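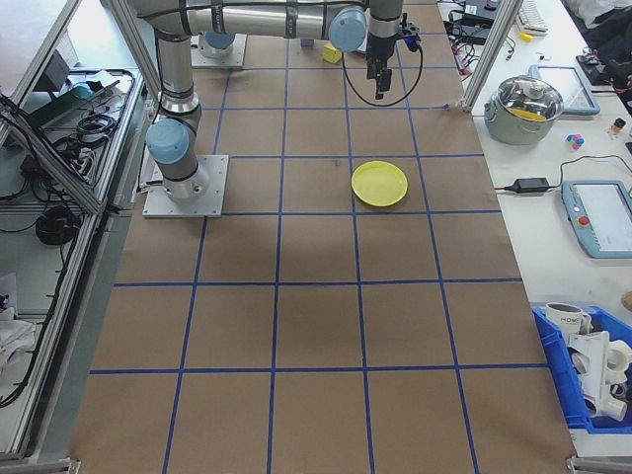
**Figure 4.** Brown kraft paper with a grid of blue painter's tape, five columns by six rows.

Casimiro Aguirre objected at this point that a store which needs tape on a table to explain where the beans go has already lost the argument. We disagree, but the remark was repeated to us at every site we visited, so it deserves an answer.

### 4.2 Layout and the wandering shopper

Small grocers tend to arrange their shelves by inheritance. At the Pacheco store the canned fish sits beside the candles, an arrangement that predates the present owner and that no one on staff would defend. We asked shoppers at Pacheco and Grirnetgate to mark their route on a paper grid of five columns and six rows, one cell per shelf unit. Of the 1461 routes handed in, 134 were unusable, mostly through heavy crossing-out, and 15 consisted of a single line from the door to the beer.

The remaining routes show what earlier work on large supermarkets would not predict. Shoppers in small stores double back often and do not seem to mind. At Grirnetgate, 106 routes passed the bread twice before any bread was bought. Asked about it, most shoppers said they were "just looking," a phrase that our coding scheme (Section 3) handles badly.

We then moved the bread to the front for two weeks in November. Sales were flat. Complaints were not – the manager received a petition, neatly typed, asking that the bread be returned to where it could be found. It had been placed directly inside the entrance.

Routes from the Dukov branch are treated separately in Section 5, as that store was rearranged midway through the study without our knowledge.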